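Gear plate, second attempt

The sub-assembly on the bench at the moment is a flat round plate with a central hole and two upright pins, plus three gears, one of them a bevel gear. It is a training piece from Borside, part number 1756, and the drawing that came with it is poor. It gives the centre distance and leaves out the tolerance on the pins.

I work on a dark cloth. Small parts don't roll far on it and bright metal is easy to find again.

Order of work so far:

Wipe the plate. Check each pin for burrs with a fingernail.
Look down the bore of each gear before fitting. The chamfer should be clean all the way round.
Lower the gear square to the pin. If it tilts, lift it off and start again. Do not push.
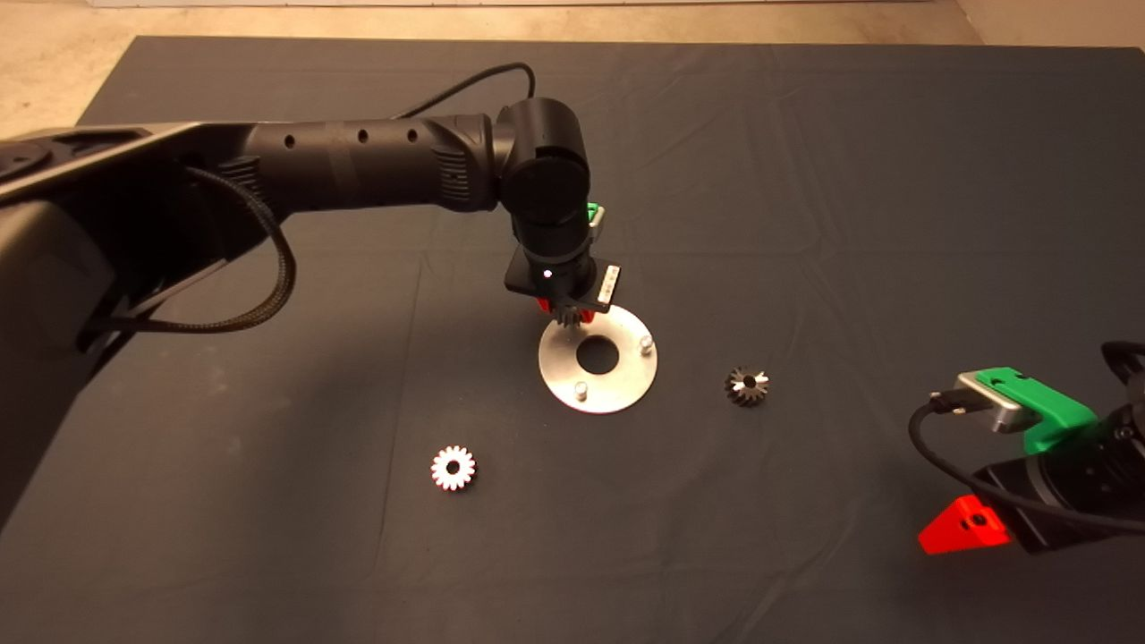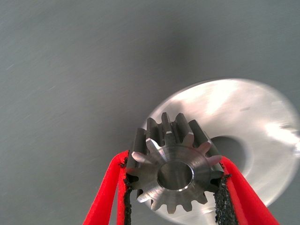

Carolina Magalhães wrote to say that I should stop fitting the gears dry, that a single drop of light oil on each pin does more than any amount of careful aligning, and that she had wasted 15 minutes a gear on the same kit before she tried it. She also asked whether I had measured the pins, as hers were not a matched pair.

I had not. The micrometer is out on loan until December, so the calipers will have to do. I'll take 3 readings per pin, at the tip, the middle and the base, and put them in the next post. The oil is Keridix, the thin grade. The Nogueira bottle has gone gummy and is no use for this.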